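Slime Tubs and a Wicker Basket: Gallery

Posted Thu 9 December by Diane Chan

I have been told by the box, by a parenting newsletter and by my own sister that slime is calming. I have also been told that it doesn't stain, doesn't dry out and "keeps itself tidy" if you give it a nice basket to live in. I don't believe most of that. Pictures first, grumbling after. 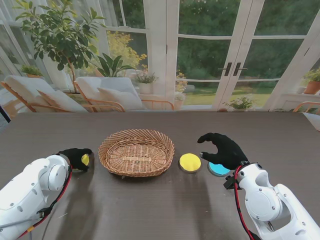 The basket with nothing in it, a yellow one and a blue one beside it on the table.

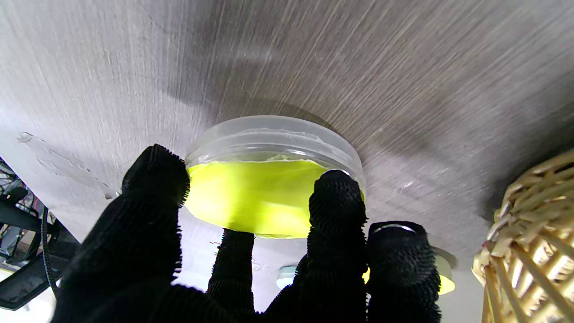 Yellow-green, seen from underneath. There's a thin white line of something along the inside edge of the plastic.
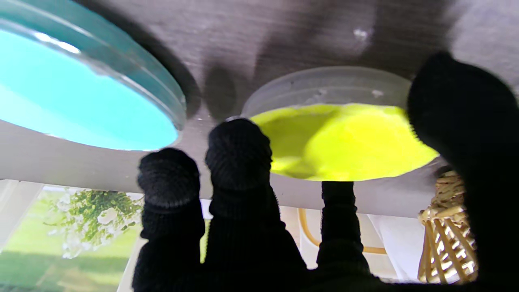

Blue filled nearly to the rim and perfectly flat. The yellow-green next to it is all lumps.

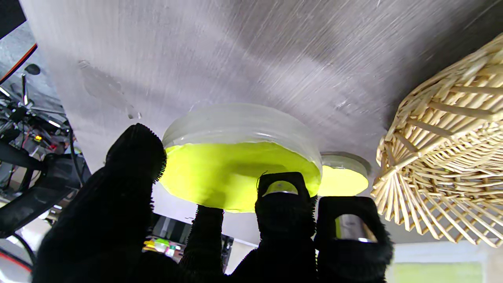

Two tubs of yellow-green, one partly behind the other.

The basket was supposed to be the answer to the lid problem. If you haven't had slime in the house, the lid problem goes like this. A kid opens a tub, puts the lid down somewhere sensible, opens a second tub, puts that lid on top of the first one, and then closes the first tub with whichever lid is closest. All the lids fit all the tubs, so you'd think it wouldn't matter. It matters a lot if you are seven and you've decided the blue lid has blue on the inside.

So a basket. One place for all of it, tubs and lids together, and the whole thing gets lifted off the table before dinner. I bought the Namura one after seeing it recommended on a page about "intentional play storage," a phrase I would like to never read again. It's a perfectly good basket. I'd put bread rolls in it. What I question is the idea that an open, woven thing with a flared rim is where you'd choose to keep a substance whose main talent is getting into gaps. The weave is all gaps. I spent one evening in October with a wooden skewer and a bowl of warm water and I can report that slime does come out of wicker eventually, in very small pieces, if you don't have other plans.

The page I got it from showed it on a spotless shelf with the tubs arranged by color. I'd like to see that shelf on a school holiday.

On to the slime itself. It's the Akel kind, the shallow tubs, 5 dollars for a pair. My sister swears by it and when I looked it up it had 1,038 reviews, a number that impressed me until I started reading them. A huge share say some version of "arrived quickly, haven't opened it yet, gift for my nephew." Those are reviews of the mail. The ones I trust are the three-star ones, where a person has clearly lived with the stuff for a month and is tired. Those mention hair. They mention the couch.

The claims, then, in the order the packaging makes them.

"Never dries out." I can't see how that could be true of anything sold in a tub with a snap lid. My yellow-green went stiff around the outside well before the middle did. You can knead it back with a little warm water and it loosens up, then it's too loose, then you leave it overnight and it's too stiff again. I had the blue at the same time, kept on the same shelf, and it behaved much better, so I won't say the claim is a flat lie. I'll say it depends on the tub, and the packaging doesn't say that.

"No mess on hard surfaces." Mostly fair, and it pained me a little to find that out. Our table has a wood-grain top and slime lifts off it well if you press a bigger piece of slime onto the smaller piece and peel. What it leaves is a dull patch you only see with the lamp on. A damp cloth gets that. Do it the same day. I left one patch over a weekend as an experiment (fine, I forgot) and had to go at it with dish soap.

"Safe on most fabrics." Look at the word "most" and think about who wrote it. I tried it on a dish towel, an old T-shirt and a corner of a cotton napkin. The napkin was fine. The T-shirt was fine after ice and a butter knife. The dish towel is now a rag. Pale upholstery I wouldn't even discuss. We have off-white cushions in the same room as the table and the house rule is that slime stays at the table, hands get wiped before anybody gets up, and I don't care how calm everyone is feeling.

"Calming." I'm the wrong person to ask because I find it the opposite. I watched for it, though. For 2 weeks I put the tubs out after school and wrote down what happened in the back of my shopping notebook, and what I have is a page that says things like "quiet, then fight" and "quiet, long, but also it was raining" and "asked for TV instead." I don't think you could get a claim out of that in either direction. They liked it. They also like the hose. People keep wanting toys to be medicine lately and I think a toy can just be a toy and cost 5 dollars and be annoying to clean up.

A note on weights, as I promised I would in the last post. The pack says one figure for the pair and my kitchen scale said 251 grams for both tubs with lids on. That means the plastic is in there too. If you're comparing two brands by price, check whether you're paying for slime or for tub, because the shallow kind looks generous from the top and it's mostly the width doing the work. I haven't opened the other brand yet, the Tombridge one in the taller cup, so I can't tell you which is the better buy. A reader wrote in to say Tombridge is "basically glue." Could be. I'd have said that about all of them.

What I would do differently with the basket:

Put a liner in. Anything flat and wipeable. A cut-down placemat works, an old plastic cutting board works if yours is small enough to sit in an oval. I resisted this for ages as it spoils the look, and then I remembered the skewer.

Keep lids on before anything goes in. Obvious, and yet.

Keep the colors apart if you care about color. I no longer do. Once blue and yellow-green have met, you own a third color, and you can't go back. Plenty of sites will tell you to "embrace the mix." The mix in our house is the shade of a pond behind a gas station.

Skip the labels. I made labels. They lasted until the first damp hand.

And don't bother with the fridge. This one comes up in every comment section, someone always says to keep slime in the fridge and it'll last twice as long. I tried it with one tub in and one tub out. The cold one was harder to use for a while after it came out, then it was the same as the other one. I had slime next to the yogurt for no benefit whatsoever. Somebody will write to me and say I didn't leave it in long enough, and maybe I didn't, but I'd want to see their two tubs side by side before I gave up shelf space again.

A few of you asked whether the basket is worth it if you don't have slime. Sure. It's light, it sits flat, and it looks nice with clementines in it. The price is silly for the size, and there was a near enough match at Hendriks, the hardware store by the bus station, in a bin near the register with no brand on it at all. I held one in each hand for a good while and couldn't say why the one costs more. The weave on the cheap one was a bit rougher around the rim. That was the whole difference, as far as I could tell, and I was looking for one.

If you already bought the Namura, don't send it back on my account. Wash it in the sink with a soft brush, stand it on its side and leave it overnight. I was warned that water would ruin it and it hasn't so far. Warnings like that tend to get copied from one site to the next until everybody believes them, and I'm as guilty as anyone, having repeated that one here in the spring. Consider it withdrawn.

Comments are open. If you want to tell me slime changed your evenings, go ahead, but please say which kind, how long you've had it and what your rug is made of. Next up is the Tombridge cup, assuming I can stand to open it, and after that I'd like to get back to lunch boxes, where I have several complaints saved up.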